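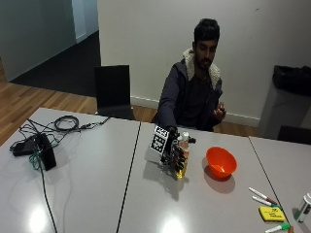

## 4. What people do with the last third of a bottle

I promised in Section 2 that I'd get to the cupboards eventually, and this is the cupboard section. It covers the home visits in Sallwood and Savel, where Chantal MacLeod and I spent most of a winter on other people's kitchen floors, asking them to tell us about every opened bottle they owned. Cooking oil, vinegar, shampoo, washing-up liquid, cough mixture, the lot. If it had a lid and somebody had started it, we wanted to hear its story (and some of those stories were very long indeed).

### 4.1 How the visits went

We visited 82 homes. Between them they gave us 863 opened bottles that we could log properly, by which I mean a bottle with a known use, a rough age and a level we could read or weigh. We left out anything under lock and key, anything in a garage, and wine, which has its own literature and its own problems.

Each visit began in the kitchen and ended in the bathroom. I'd wanted to do it the other way round, thinking that people would be shy about the bathroom and we might as well get it over with. Chantal thought they'd need a cup of tea first, and she was right. By the time we got upstairs most people were opening the cabinet for us and laughing about what was at the back.

For each bottle we asked the same small set of questions. When did you open it? When did you last use it? Is there another one of the same kind open somewhere else? And then the one that did most of the work, "What's going to happen to this?" We wrote down the answer to that last one word for word. I can't recommend this enough to anyone planning something similar, as people's phrasing is far more telling than any five-point scale we tried in the pilot. "It'll get used" and "I'll use it" sound like the same answer, and as you'll see in 4.3 they behave quite differently.

Levels were recorded in thirds. We did try quarters! In the pilot we couldn't agree with each other on the difference between a bit over a quarter and a bit under, especially with waisted bottles, where the eye is drawn to the narrow part. Thirds gave us almost no arguments. Opaque bottles were weighed on a kitchen scale against an empty of the same make where we could find one, and I now own a truly silly collection of empties, mostly from the Sorodico on the Savel ring road, whose manager let me go through the returns crate.

### 4.2 Stalled bottles

We call a bottle *stalled* if it had been opened, still had something in it, and hadn't been touched for longer than its owner's usual gap between uses. So a bottle of sesame oil that comes out twice a year isn't stalled at four months, but a shampoo left alone for four months almost certainly is. This is a softer rule than the one in Perron's original cupboard survey, which used a flat cut-off for everything. I was fond of the flat cut-off when I started (it's so easy to code), and I went off it quickly once I'd watched it label every Christmas brandy in Sallwood as waste.

Stalled bottles turned up all over the place, but they weren't spread evenly by level. Very few of them were nearly full. People who open something and hate it tend to get rid of it or give it to a sister. Plenty of them sat in the lower half, and the commonest kind by a long way was the bottle with somewhere between a third and a half left in it.
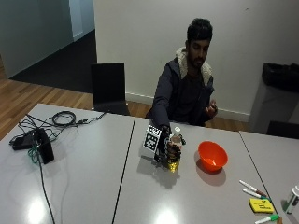
*Page last changed: January, 16:40*

**Figure 3.** A half-full clear plastic bottle with a white cap. The liquid fills the lower half.

I'd expected the last dribble to be the trouble. Everyone expects that, including every single person we interviewed, and the advice leaflets are all about the last dribble too: stand it on its head, add a splash of water, cut the tube open. But the dribble bottles in our homes were mostly still in use. They were being shaken and thumped and propped up against taps, and they were on their way out. What had stalled was the comfortable middle, where there's too much left to bin without feeling bad and too little to build a meal or a fortnight's hair-washing around.

Bottle size matters here, though less than I'd have guessed. Our bottles ran up to 760 ml, and the big ones stalled more often in the kitchen but no more often in the bathroom. My hunch is that this is down to where they live. A tall bottle in a kitchen gets moved to the floor of a cupboard or to the back of a shelf with enough headroom, and once it's there it needs bending for. Bathroom bottles, tall or short, mostly stand along the same ledge. We didn't measure shelf height in any careful way, so please take that as a hunch and nothing firmer.

See-through bottles are worth a word as well. I went in thinking that if you can see the level you'll finish the bottle, and there's a bit of support for that in the bathroom. In the kitchen I couldn't find it at all. Several people told us that seeing there was "still loads" was exactly what let them forget it, and one retired bus driver in Savel said he trusted his opaque bottles to run out on him and so checked them more often. I liked that very much, but it's one man.

### 4.3 What people said would happen

Now for the wording. We grouped the answers to "What's going to happen to this?" by who was doing the using. In one group the speaker was (I'll finish it, I'm going to put it in the salad). In the other the bottle more or less sorted itself out (it'll go, it'll get used, it gets used up). We rang everybody back in spring, and 69 homes picked up the phone and were willing to go and look in the cupboard for us while we waited.

The first group did much better. Bottles with a person attached to them had mostly been finished or were clearly lower, and bottles that were going to get used by themselves were, on the whole, sitting where we'd left them. This held in both towns. It held for people living alone too, which surprised me, as I'd assumed the vague wording was really about shared houses and everyone hoping somebody else would do it. Living with other people made the vague wording more common, sure, but a person on their own who says "it'll get used" is just as bad at using it!

There's an obvious worry, and a reviewer of an earlier draft put it to us quite firmly: perhaps asking the question nudged people into finishing things. I think it must have, a bit. A woman in Sallwood told us on the phone that she'd cooked with walnut oil three times because she couldn't face telling us she hadn't. But the nudge ought to have reached both groups, and the gap between them was still there. What we can't rule out is that saying "I'll finish it" out loud to a stranger with a clipboard works as a sort of promise. If so, I'd be rather pleased, as it would be a very cheap thing to ask people to do.

### 4.4 Doubles

The other thing that reliably went with stalling was a second open bottle of the same kind. I want to be careful about the direction, because it could easily run either way. Some people open a new one while the old one is still going, and the old one drifts to the back. Others lose sight of the old one first, believe they're out, and buy again. We asked, and most people honestly couldn't remember. The two or three who could were describing vinegar, which seems to be the thing everyone thinks they've run out of.

Doubles were more common in homes that shopped weekly in one big go than in homes that popped out for bits. They were also common in homes that had recently moved, where two kitchens had been tipped into one. Those moves made a mess of our averages for Savel, which has had a lot of new building, and for that reason I've kept recent movers apart in the tables in the appendix. If you only look at people who'd been in the same place for over a year, the two towns look very much alike.

Decanting I'll leave for Section 5. It needs its own space, partly as we changed how we coded refills halfway through and I have to own up to what that did to the bathroom numbers.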